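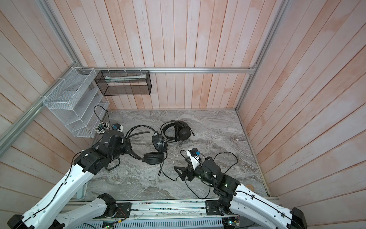

Page 4 of 6

Tendard Home Audio Forum > Rooms and Furniture > Keeping leads and small stuff off the desk

mossbank
Went back to mesh in the end. I had the Unoron plastic tubs before and the lids cracked, one after the other. A mesh basket hung off a rail with cable ties does the same job and I can see what's in it without getting up. The stepped sort of organiser is good for adaptors and short patch leads. Long leads need something deeper.

petrel_58
Cable ties go brittle. I had a basket come down in the night with a mixer's power supply in it and it took a chip out of the skirting. Use proper hooks.

mossbank
Which ties were they? The cheap ones from the market do go in a sunny room. Mine have been up for four years in a north-facing one.

petrel_58
No idea, they came in a bag of 20. The room gets sun all afternoon, so you may have a point. I'd still use hooks.

quarterinch
Hooks rattle. If you record anything with a low end in that room you will hear them on the take. A tie pulled tight doesn't move. I did the whole of one wall with hooks and had to put felt behind every one.

dunnock
Does the mesh itself not ring? I've got a wire letter tray that sings when the bass amp is on.

quarterinch
Empty, yes. Put a cloth in the bottom.

tallyho_ken
I'm going to disagree with the lot of you. Drawers. A shallow chest from Bawa, second-hand, one drawer for mains, one for audio, one for USB. Nothing on the walls, nothing to rattle, no dust. Open storage looks tidy for a week and then you are wiping fluff off connectors.

mossbank
Drawers are fine if you have the floor space. My room is the box room and the door opens inwards.

tallyho_ken
Rehang the door.

mossbank
It's rented.

dunnock
Dust is a fair point though. I blow the jacks out every February and you'd be surprised what comes off them. Well, I was.

fernlea
I have both, drawers for what I don't use and a basket for what I do. The trouble is the middle stage, when everything has been got out for a session and it all ends up in one heap with the headphones in it. No amount of storage has fixed that for me.

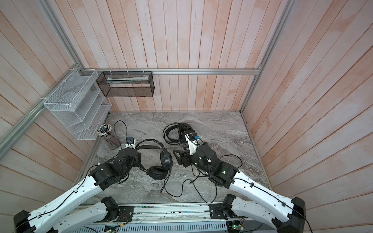
Split topic: How do you coil yours?

Moved out of the storage thread by moderator, 30 January 2022

fernlea
Carrying on from the heap. Over-under or round the elbow?

petrel_58
Over-under. Round the elbow twists the core and the lead never lies flat again.

tallyho_ken
Never had one fail from it. I've got a Wirnatix mic lead I have wound round my elbow for nearly 20 years.

quarterinch
You've been lucky. I resolder other people's leads and the elbow winders are my best customers.

dunnock
Whichever way you do it, put a hook-and-loop strap on the female end before you put it away. Then at least the heap is made of separate bundles.

fernlea
Ordered some straps. Will report back.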